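**Open day at the Priltstead lab, 2022-03-16**

The Priltstead lab opened its manipulation floor to members for an afternoon. Staff from the Fandier project ran 2 stations and gave a short talk on how demonstrations are recorded by hand before any arm is put to work.

### Station A: hand-held grippers

The operator holds a gripper in each hand and carries out small desk tasks. Each gripper carries a cube with printed square markers, and the software recovers its pose from them. Jaw opening is logged on the same clock. The set shown to visitors held 532 recordings, of which 296 had passed review. Most rejections came from markers turned away from the camera — a known weakness of the method.

Tasks use ordinary objects. For the glasses case task the table carries an open tan case with a pair of thin-framed eyeglasses folded inside, and a red book lies at the far edge. Both grippers work over the same small area, so the operator has to keep the cubes from blocking one another. 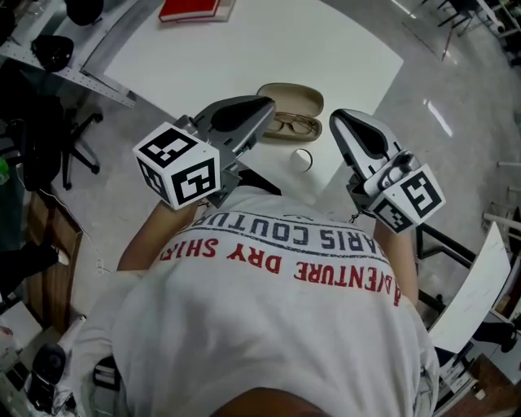
### Station B: playback

Reviewed recordings were replayed on a Dovton arm at reduced speed. Visitors asked mainly about calibration, which is repeated every 3 hours. The slides are in the members' folder under Pathirana. The next open day is planned for December.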